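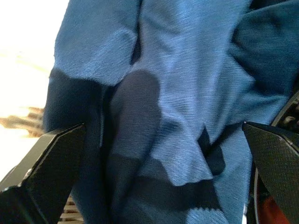

Hviid Publishes Upkeep Routine for Fomora Cloth-Handling Cell

PARKSIDE – Hviid has released the full upkeep routine for its Fomora cell, the single-arm station that picks and sorts cloth at the company's Parkside workshop. The routine is free to download and covers the gripper fingers, the wrist camera and the cable run along the arm.

The cell went into daily use in August. Most of its early stops came from lint. Fibers from brushed and terry fabrics collected in the crosshatched grip surface of the fingers, and cloth began to slip during the lift.

"We were changing settings when we should have been cleaning," said Antigoni Stefanou, who runs the cell. "Now the fingers get brushed out before the first run at 7 a.m. and again at midday. It takes a few minutes and the slips have mostly gone away."

Under the routine, operators brush the grip surfaces with a dry nylon brush, working along both diagonals of the pattern. Solvents are not used. The finger screws are checked by hand with a torque driver after every 61 hours of running. A finger that shows worn points near the tip is replaced, and its partner is replaced with it so that the two close evenly.

The camera window is wiped with a lint-free cloth at the start of each shift. After any finger change, the operator closes the empty gripper at low force, checks that the tips meet, and runs 20 test picks from a loosely bunched cloth. If more than one pick fails, the finger seating is checked again before the cell goes back to work.

Hviid logged 19 unplanned stops in the month before the routine was adopted and four in the month after. A finger swap, including test picks, now takes roughly 66 minutes.

The download includes a one-page checklist, a parts list and settings for the Eto controller used in the cell. A section on replacing the wrist cable will be added once the workshop has done its first full change.

Copies of the routine and further details are available from the Hviid workshop office, Parkside.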